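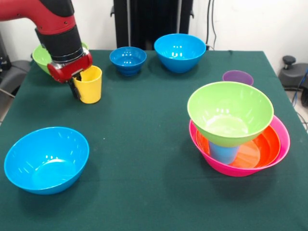
Tuesday, June 4, 2019
by Koen Vanhove

In at seven. The arm had been left powered overnight again, so the base was warm when I put my hand on it. I wrote a note on the whiteboard. Frans Bakker says it doesn't hurt anything, but the fan in the cabinet is noisy and I would like it to last.

Most of the morning went to the gripper. Since Friday it has been letting cups slip when it takes them near the rim. The bowls were fine. I took the fingers off and found the left one had play in it, very slight, but you could feel it with a thumbnail. One screw had backed out. I cleaned the threads, put on a drop of the blue threadlocker and tightened both sides to the same mark. The pads are worn but I left them. We have one spare pair and Maes wants weeks to send more.

Ran the zero routine twice. The first time it came up short because I had forgotten to clear the old offset. That has caught me before, in March, and I wrote it down then too.

After coffee I did 40 cup picks at the slow speed and dropped none. Then 60 at normal speed and dropped two, both on the yellow cup. It tapers, and if the fingers close a little low they ride up. I raised the grip height by 5 mm and did another 12. No drops. I want to see it run a full afternoon before I believe it.

Ironed the green cloth, or tried to. It still creeps toward the front when the arm sets something down hard. Frans wants to clamp it under the table edge. I would sooner use tape, as the clamps will be in the way of knees.

Cable check after lunch. The tie nearest the wrist was too tight and had started to mark the sleeve, so I cut it and put on a looser one. Swept under the table. Wiped the arm down with a damp rag, no solvent.

The Vusora people called about the controller update. I told them next week. I don't want to change two things at once.

Still to do: order pads, back up the offsets to the other drive, find the 3 mm key. I had it in my hand at ten.

Home by six. Rain.

Contact: Koen Vanhove | © 2019 Korkavora workshop diary | Back to top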